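Home Archive Thread Reply

From: Gudrun Sperling
To: Plidley kitchen list
Subject: Re: Toaster station, room 143

Dear colleagues,

Ruwan Kodikara wrote:
> Please confirm the layout for the toaster station.
> May the tray stay beside it?

The layout is confirmed as follows.

1. Tray. It remains to the right of the toaster, at an angle if preferred.

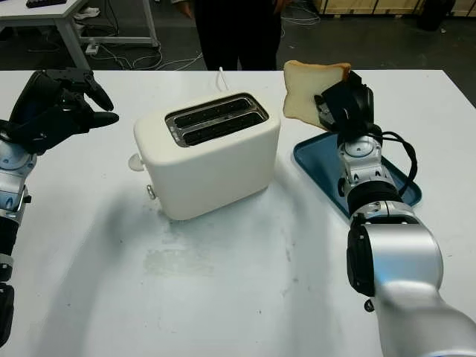
2. Bread. One slice at a time is sufficient – crusts may be left on.

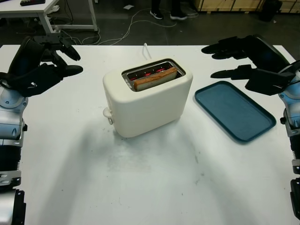 Slice in the slot, elements glowing.

3. Cord. Please keep it behind the toaster and clear of the slots.
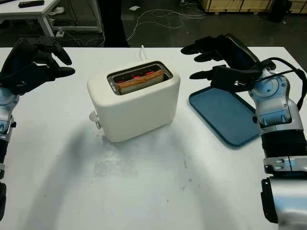
Toaster in use, tray alongside.

Crumbs should be cleared after each use. Questions may be sent to Zuzana Procházka, extension 978.

Regards,
Gudrun Sperling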